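Search posts Search
Home Explore Lists Log in

Hanane Erraji
Jun 30, 2022

Fifteen years of running other people's payroll and I am now the one applying for jobs. A short thread on what that's like from the wrong side of the desk.

Ad number one, from Briltov: "entry level." Wants 10 years of experience and a driver's license. The job is remote.

Ninside had me upload my resume, then type my resume, then asked in a pop-up if I'd like to attach my resume.
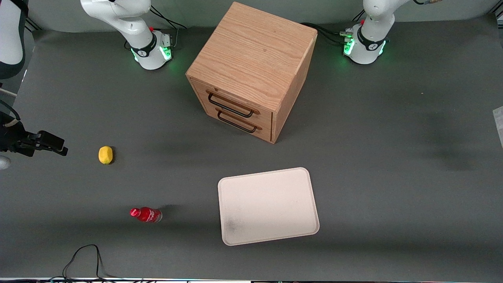 Do you put your salary in the box when the form won't let you skip it?
I type the lowest number I'd accept and repeat it on the phone, so the two match.

Second interview at Ilcombe was 32 minutes. Half of it was the hiring manager telling me why the last person left. I took notes. So, I suspect, did the last person.

Still waiting to hear about a role I applied for in January. Their auto-reply says they move fast.

Anyway, 2 calls next week. I've ironed the top half of a shirt.

Replies

Pranab Sheikh: The license thing! I got turned down for a desk job over mine.

Zubaida Arain: Which one was the January one? Asking because I'm waiting too

Ghislain Fraser: we're hiring at Nanayakkara, pay is in the ad, message me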